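The Otance Accord is a digital health agreement among six countries, signed in the lakeside town of Sillov. It commits members to letting patient records cross borders as easily as patients do, an aim every delegation praised and five have yet to fund.

Its text runs to 2893 words, eight of them defining "record."

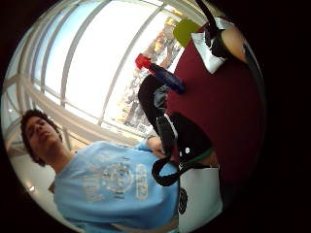
Reception

Health economist Crescencio Bustamante called the accord "a firm promise to meet again." Members did so in December, at Bortolotti, where they agreed on a logo. A shared vaccination card, Hitora, remains in testing.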